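Bench notebook, Sunday, June

Started at 4 in the afternoon, which is later than I meant, but the kettle was on and Volodymyr Vasylenko had come in to return the Brovano clamps and we got talking. Anyway. The job for this week is the box with the slot in the lid, the one we are thinking of making a small run of for the Masanja order, and I wanted to get my thoughts down before I start cutting anything.

I have been fond of this box from the day it came to us. It is a plain thing, very nearly a cube, and the corners and edges have been softened so that it sits nicely in the hands when you carry it about. I had it out on the old table, the one with the worn top that I keep promising to sand back and never do (every time I get the paper out I think of all the jobs that have been done on it and put the paper away again).

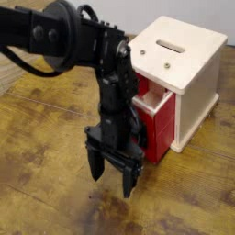

White box on the old table, red drawer side.

What I want to copy faithfully is the feel of it, and that will mostly come down to the edges. My first try at a softened edge, on an offcut, was far too keen. I took the plane to it and then the 120 paper and ended up with something that looked like a bar of soap. Second try was better: two light passes with the block plane, then paper wrapped round a cork, and stop well before you think you should. Volodymyr reckons we should do the lot with a small round-over bit and only finish by hand, and for a run he is probably right, though I shall grumble about the noise.

The slot I am less sure about. It is set towards the back of the lid, long and narrow with rounded ends, and I do like it there. It leaves a good clear stretch of top at the front for a label or a child's drawing or whatever people want to put on it. My plan is to drill the two ends first and then clear out the waste between them with the coping saw, cleaning up with the flat needle file. I did one like that on scrap before tea and it came out a touch wavy on one side, entirely my own fault for hurrying.
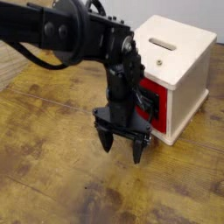
So for the next one I shall clamp a straight batten along the line and run the file against that, the way I was taught and the way I always skip. The other thing to remember is to break the inside edge of the slot as well as the outside. You can't see it but fingers find it, and anything posted through will catch on it sooner or later.

Paint next. I went through the shelf and found the Truselari tin, number 1661 on the lid in my own handwriting, a soft creamy white that ought to be close. Brushed some on a test piece and left it by the window. I will not judge it until tomorrow, having been caught out that way before - wet paint always looks colder than it dries, to my eye at least. Sand between coats with 300, lightly, and wipe down with the tack cloth. If the grain comes up after the first coat, don't panic, just sand it back and carry on. 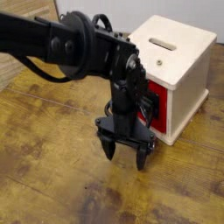
Should the slot be cut before the lid is painted? Before, every time, so that the cut edges get their coats along with everything else and there is no chipping to touch up.

Red is going to need more thought. I like the warmth of it against the cream, and Masanja were taken with it too, but I have only the dregs of a tin left and it has gone stringy. Womosex do a red that Volodymyr swears by for toys and he says he will bring a sample pot over. I would mask the cream first, let it harden for a good few days, and then do the red in thin coats. Patience wanted, so somebody had better hide the brushes from me.

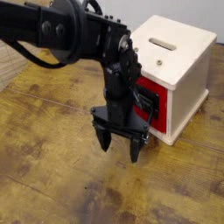

The slotted lid.

Still to do: order more needle files, true up the fence on the small saw, write to Masanja about handles, look at the test piece in morning light. I also owe Volodymyr a cork block, as his has somehow ended up in my apron pocket.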